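Can Machines Do the Small Jobs Yet? A Gallery of Sorting and Shelving

September
By Luminița Barbu

Most of the chores people want to hand over are small ones. Put the tea packets back in the box. Clear the table. Get the book off the shelf. These pages have covered vacuums and lawn mowers plenty of times, and those machines only have to roll. Picking things up and putting them in a particular place is a different sort of work, and it is the work that fills an hour at home or a morning in a stockroom.

The two pictures are about compartments: a cardboard box on a table first, then wooden shelving.
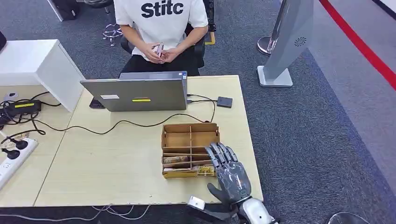 Three small packets in a divided cardboard box, with robot fingers just over the front right section.

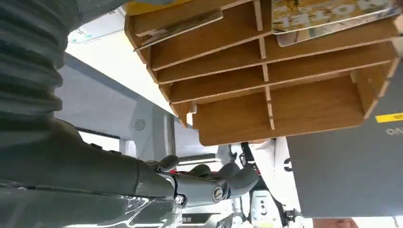
Gray arm and wrist joint beneath a slotted wooden organizer. The card or book cover near the top reads "HOTEL."

What would a machine have to manage before a small shop could leave it alone with the restocking?

It would have to get through a full shift of ordinary stock without a person stepping in, and it would have to know when it had made a mistake. The second part is harder. A clerk who drops a packet hears it land and bends down. A machine that doesn't check its own grip will carry on with nothing in its hand, and the gap on the shelf stays there until a customer finds it. Most small shops also change their stock every week, so the machine would need to cope with a new wrapper or a new box size without a technician coming out to set it up again.

I put the same matter to people who do this work for a living. Teemu Toivonen runs the back room at Letik, a gift and stationery shop with 2 aisles and a very full counter. He keeps a list of the jobs he would give away tomorrow. Refilling the small goods bins is at the top. Unpacking deliveries is second, but he doesn't expect to see that one go any time soon, as every carton is packed differently and half of them have a bag inside a bag.

He timed himself on the bins for me. It took him 3 minutes to refill a tray of mixed packets, and he served a customer in the middle of it. He said he would accept a machine that took five times as long if it worked overnight and left the tray right in the morning. Speed came up much less than I expected in these talks. Tidiness came up a lot.

Valentin Ene does the same kind of work at Hornska, where the goods are spare parts for sewing machines. The storeroom there has 200 bins. Many of the parts look alike from the top, and the staff tell them apart by feel or by turning them over. He has looked at two systems that could lift the parts well enough. Neither could reliably tell him which part it had lifted. For now they use a scanner and a cart.

At home the problem is a little different. The items are fewer, but they are never in the same place twice. A kitchen drawer has soft things, wet things and sharp things in it, and the person who owns the drawer has opinions. Loading a dishwasher is probably the chore readers write to me about most. I have yet to see a machine at a price I would pay do a whole load in a normal kitchen with the bowls the right way around.

My own view is that shops will get there before kitchens. A shelf in a shop is planned. Somebody has decided what goes in each slot, and a machine can be given that plan. Folding towels and wiping a flat counter may come along at the same pace, as both can be done slowly and done over if they go wrong. I wouldn't put money on the dishwasher.

Comments (3)

Hywel Pugh
I worked nights stocking shelves for years. The lifting was fine, it was rotating the dates that took the time. Old ones to the front, new ones to the back. Ask if any of these can reach behind what is already there.

Jahangir Howlader
Agree about kitchens. My mother can't bend to the low cupboards now and I would take a slow machine that only did that one thing. It doesn't need to fold anything.

Bostevus
Five times as long is fine overnight until it jams at ten past eleven and sits there till you open up. Who gets the call?

Last updated: September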